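I have been told three times this winter that I should stop fixing things and trust the upgrade. The last time it came from a salesman at Laslow, where I had gone in January to ask about a new hinge for a laptop. He had no hinge. He had a leaflet.

The leaflet said that a computer is "at its best" for three years. I would like to know who measured that, and how. My own desktop is older than that and does what it did on the first day, which is to let me write letters, pay bills and look up train times. The letters have not become heavier.

What has changed is the software around it, and the people who sell software have a way of speaking about age as though it came from the weather. Your machine is no longer supported. By whom? Somebody sat in an office and picked a date. I don't say they had no grounds – security is real work and it costs money – but a decision is a decision, and I am tired of hearing it described as a natural death.

My neighbor Ineke Smits disagrees with me on most of this. She says old machines waste power and that her time is worth more than a used memory module. On the power she may have a point for big, hot workstations left on all night. For a family computer used in the evening I have yet to see a sum that includes the making of the new one, the box it came in and the ship it came on.

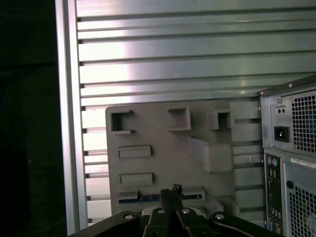
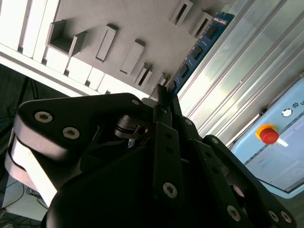
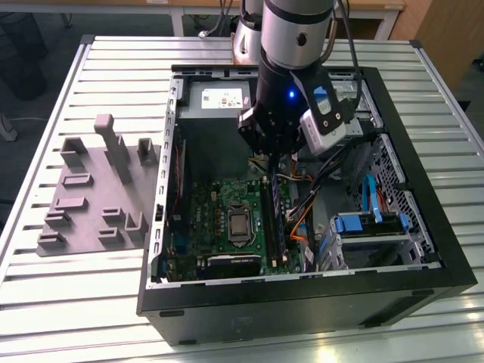 A desktop tower is still one of the few things in a house that you can open with a screwdriver and understand a little. The power supply is a box of its own. The memory sits in slots. If one part goes, you can often buy that part. Compare this with a thin laptop where the battery is glued down and the memory is soldered to the board, and then explain to me which of the two is progress.

The answer I usually get is that people want thin. Do they? At the Komgate store every laptop on the table was thin. I don't know what it proves that people bought one.

I am just as doubtful about the new promises on repair. Makers now offer parts to the public, and I was ready to be pleased until Jeanine Mulder showed me what she had been quoted for a laptop screen. It came to nearly the price of the laptop. A right to repair at that price is a right to look at the parts list. The same goes for trade-in plans. I asked Lambrechts what happens to the machines they take back and was told they are "given a second life." I asked where. I was given 90 days to send in a complaint form, and I had not made a complaint.

So I will believe in the greener computer when the seller prints two things on the box: how long the updates will last, and what the five most likely repairs will cost. Until then I am keeping the tower, and I am still looking for that hinge.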